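Jaltstead Center for Household Materials
Galleries / Study Collection / Pouches, Bags and Small Cloths

Pouches, Bags and Small Cloths

Posted Sunday, August 19, 2018

The Plovorau Study Collection brings together the thin, light and easily discarded materials that pass through a household every day: pouches, plastic bags, wiping cloths, small towels, tape, and the bottles and cups that are kept beside them. The collection was opened to students of packaging and textiles in May and now holds 773 cataloged items. It is housed on the second floor of the Mogensen Building and is maintained by the Center's Department of Everyday Goods.

Most of these materials have no fixed shape. A pouch or a cloth takes its form from the surface under it and from whatever is holding it, and a catalog photograph of a flat, pressed specimen gives an incomplete account of the material. For that reason the department gives equal weight to table study, in which an item is lifted, turned and folded over a dark surface so that its edges and creases can be seen clearly.

The gallery was selected by Snædís Kragh, Curator of Everyday Goods. Selections are not arranged by date or by catalog order.

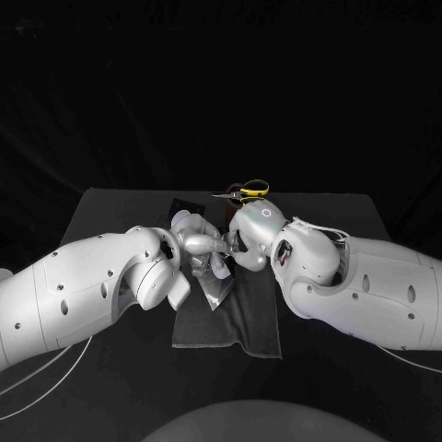
Silver metallic pouch, held from the top, with a crumpled dark gray cloth on the tabletop.

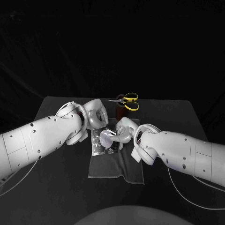
Clear plastic bag and round lavender disc on a small gray towel. The surface of the bag is crinkled and catches the light in streaks.
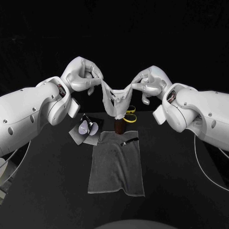 Thin white cloth held by two corners over a small dark brown bottle. Two yellow rings lie close by, as does a black glossy pouch with a white label area.
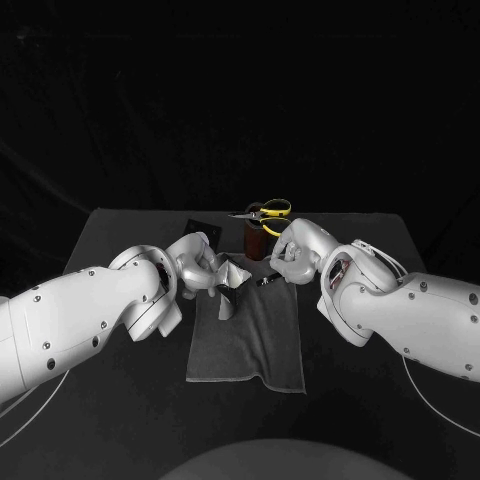 Folded sheet, black on one side and shiny silver on the other, bent to an angle over a dark gray towel.

Categories in the Collection

Items are entered under one of 3 headings. "Enclosures" covers pouches, bags, envelopes and sleeves. "Cloths" covers towels, wipes, napkins and any woven or nonwoven sheet intended for cleaning, drying or covering. "Companions" is the department's working term for rigid goods that were received together with a soft item and are kept with it — a cup stored in a cloth, for instance, or a jar that came wrapped. A companion item carries the number of the soft item it belongs to, followed by a letter.

The largest single group is the enclosures, at 109 entries for lined pouches alone. Lined pouches present a particular difficulty in storage. Once creased, the inner face keeps a line that cannot be pressed out, and a specimen that has been opened and closed many times will no longer lie flat. The department does not attempt to restore such specimens. Creases are treated as part of the record and are noted in the entry by position and length.

Cloths are laundered before entry only when soil presents a risk to neighboring items. Otherwise they are aired for two days, folded once along the longer side, and placed in drawers without tissue. Visitors are asked to return each cloth to the fold in which they found it. The fold line is marked on the drawer card.

Clear bags are stored between sheets of gray board. Clinging is common in dry weather, and staff should be called when two bags cannot be separated without pulling.

Notes on Table Study

The Center's guidance on table study was revised this year by Villads Hallgrímsson, Head of Materials Instruction. The main points are given below for the benefit of visiting groups.

Work over a dark, matte surface. Pale and reflective items are difficult to read against white paper, and clear plastic is nearly impossible.

Place a towel or soft cloth under any item with a printed or reflective face.

Lift by the corners or the top edge. Items should be raised only as far as is necessary to see the underside.

Keep rigid goods on the table to those needed for comparison of size. Bottles must be closed before they are brought to the table.

Record the item before folding as well as after. Entries that show only the folded state are returned to the student for completion.

The full guidance, including the form for reporting tears, is available at the reading desk under the title Skeltia Handling Notes. The current printing is limited to 1000 copies, and groups are asked to request no more than one copy for every two students.

Visiting

The study room is open to registered groups by appointment. Individual readers may apply in writing to the Department of Everyday Goods, stating the categories they wish to consult and the purpose of the visit. Requests for lined pouches should be made well in advance, as these drawers are opened on a limited schedule.

Bags and coats are left in the cabinets outside the study room. Pencils only are permitted at the tables. Loose tape, adhesive labels and staples may not be brought into the room — this applies to notebooks with adhesive tabs as well.

Donations

The department welcomes offers of everyday packaging and household cloths, particularly items with a known date of purchase or use. Unused goods are accepted, although preference is given to items that show ordinary wear. Food residue must be removed before delivery. Donors receive a written acknowledgment and the catalog number assigned to each item.

Return to Galleries
Next gallery: String, Cord and Ties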